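Taming the Bedside Table
Madhu Dubey, Mondham guest room tips

A guest room table has one job, and it usually gets five. Start by clearing everything off and wiping inside the rim, where crumbs go to retire.

1. Deal with the phone cord. Hang the handset by its cord and let it spin until the coils relax. Repeat in May.

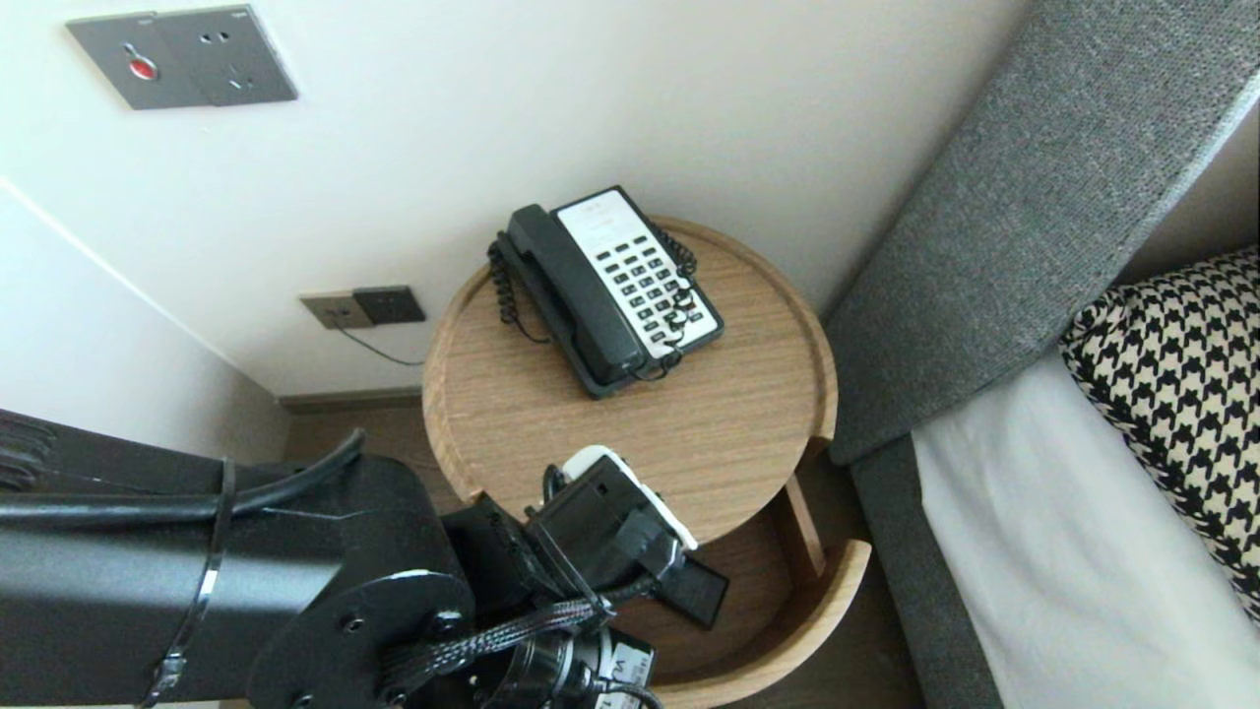
Corded phone on a round table, coils doing as they please.

2. Give the remote a home. An open wooden compartment is fine: stand it up against the back wall. Guests will still look under the pillow first.

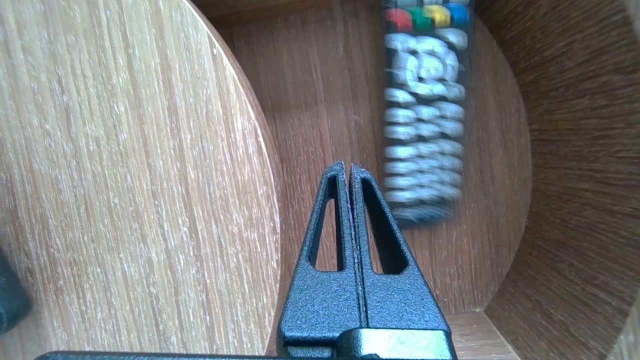 3. Or keep it on top. Lay it beside the phone, near the rim, and leave the other side for a glass of water. My neighbor Sunil Gunawardena owns 17 coasters and has rings on everything.
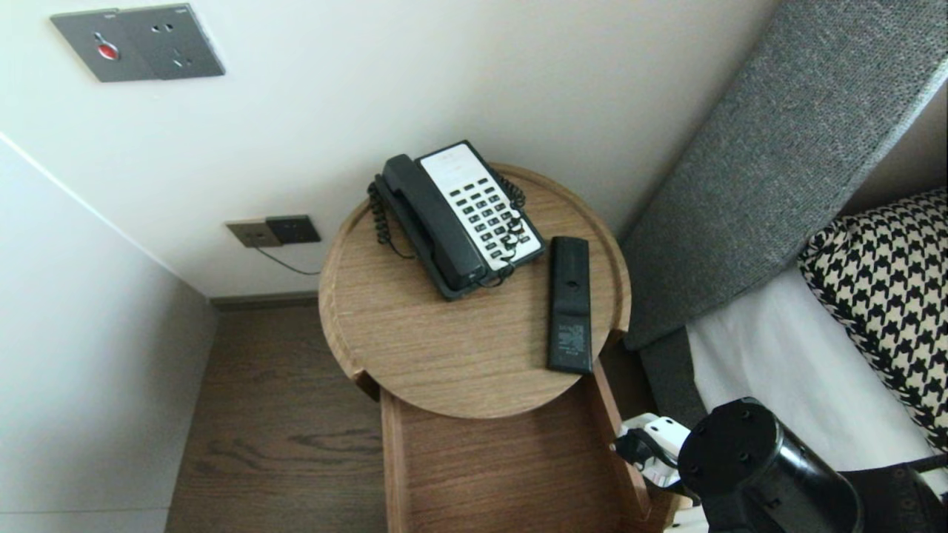 4. Dust the sockets with a dry cloth. Leave any red button alone until you know what it does.

5. For sticky keys, use a cotton swab, barely damp. Unplug the phone first.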